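"It stopped, and it was still pushing"

Chinyere Amadi keeps her incident log in a paper notebook, and the page she wants me to read has a coffee ring on it. The entry is five lines long. The first line says "arm stopped in drawer." The last says "who decided 500 was fine?"

Amadi runs safety reviews for Stumeck, a company that fits out small service robots for break rooms and clinics. The job on that page was a drawer task: the arm reaches down into an open drawer, picks up what it has been told to pick up, sets it on top, and shuts the drawer. Stumeck's sales pages make a lot of this task. I had come to ask about the run in February when it went wrong, and I had come with some doubts, having read the company's own statement, which called the event "a brief pause in operation."

"It was a pause," Amadi says. "I'll give them that. The arm paused with its full weight of intent on a bag of snacks."

According to her log, the gripper went down, missed its pickup height by 7 millimeters, met the drawer's contents, and kept pressing. The controller saw that the joint wasn't getting where it had been told to go. It asked for more force. It went on asking until a limit tripped, and then it held position and waited for a person. The cabinet was fine. The arm was fine. The drawer slide on one side was bent enough to scrape.

I ask whether that isn't the limit doing its job.

"Everybody says that. Welington said that to me the same afternoon."

Welington Honorato wrote the motion software, a package Stumeck calls Plondard, and he is not shy about defending it. We talked by phone, and he had clearly been asked to be patient with me. "The limit tripped and the robot stopped. If you want a robot that never touches anything by mistake, buy a poster of one," he said. He also told me that the setup had logged 1,244 drawer cycles before the fault without a stop of any kind.

I asked him how many of those cycles had a soft object in the drawer. He said he would have to look. He hasn't called back.
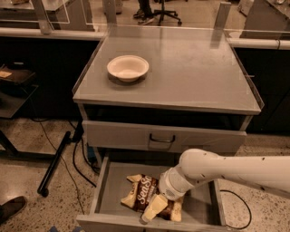

The number in the last line of Amadi's notebook entry is a time in milliseconds. It is how long Plondard was allowed to keep pushing against an obstacle before it gave up, and she has spent more of the year on it than on anything else. Half a second sounds like very little. She asks me to press my thumb on the table for that long, as hard as I can, and then to imagine somebody else's hand under it. The trouble with soft things, she says, is that they hide the contact. A gripper that comes down on a steel drawer floor knows it at once. One that comes down on a crinkled snack bag, with some hard-edged block lying across it, feels a little resistance, then a little more, and none of it looks like a collision to the software. "The bag gives. The machine reads that as progress."

She would like the arm to stop early and often, and to be annoying about it. Honorato would like it to finish the job. Stumeck has, for now, split the difference, and neither of them is happy with where the line went.

The camera is the other half of the argument. The height that was off by those few millimeters came from a depth estimate, and the depth estimate came from a unit bought in from a supplier called Hidance. Shiny wrappers are hard for it. Everyone at Stumeck seems to have known this. Akihiko Morikawa, who looked after calibration at the time and has since moved to another team, told me he had raised it in writing.

"I wrote that reflective packaging should be out of scope until we had numbers," he said. "Then I saw the demo list and it was mostly reflective packaging."

I asked him what happened to the note.

"It was marked as read."

What bothers me about the company's statement is how much of it concerns the cabinet. It says there was no damage to the work surface. It says the white bowl used in the same task was not disturbed. It doesn't mention the slide at all, and it doesn't mention where people were standing. Amadi's log does. There were 3 people within reach of the arm, and one of them, Nanna Hafstein, had bent down toward the drawer to see why it had gone quiet.

Hafstein is a technician and has worked near arms of one kind or another for most of her career. She does not describe the moment as frightening. She describes it as stupid, mostly on her own part. "It stops, so you think it's off. It's holding. There's load in it. If that bag slips out, the thing drops to wherever it was trying to go, and my fingers were on the front of the drawer."

Did it drop?

"No. I noticed the joint was humming and I took my hand back."

So the official record has no injury and no near miss in it. A near miss, in Stumeck's reporting form, needs the robot to move. A robot that stands still while loaded, with somebody's hand in the drawer, falls into no category on the page. Amadi has asked for a new box on the form. She was told it would be looked at with the next revision.

The changes that have been made are real, and she is fair about them. The half-second is down to a fifth of what it was. The arm now backs off slightly after a stop, which takes the load out of it. There is a light for "holding," in a different color from the light for "off." Hafstein thinks the light is too small.

The first customer for the drawer task is due to be Guimarães, a chain of walk-in clinics. Shiela Catacutan, who handles the account at Stumeck, told me that they have been "fully briefed." I asked whether that meant they had seen the log or the statement. She said they had received the documentation appropriate to their stage of the process. I asked again, and she said it was the statement.

I went back to Amadi with that. She didn't look surprised, and she didn't want to be quoted on it at first. Then she changed her mind.

"Put in that the slide was bent," she says. "It's a cheap part. We swapped it before lunch. But it's steel, and the bag was all that was supposed to be down there, and I'd like the clinic to hear that from one of us before the thing is bolted to their floor."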